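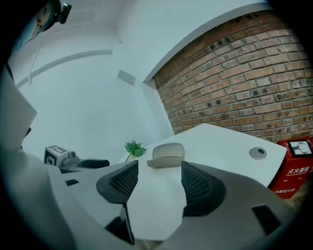 A white tabletop with a cable grommet near its far right side.

The owner of Duden, a secondhand office furniture shop, started with 24 desks bought from a call centre that was closing. "I paid $2000 for the lot and had nowhere to put them," she says. They went into her parents' garage until February.

Most buyers now work from home and want something plain. "They ask about the height first, then the colour - hardly ever the brand."

Delivery is the hard part. Her first van cost $2788 to fix, and she now hires one from Ntuli when she needs it.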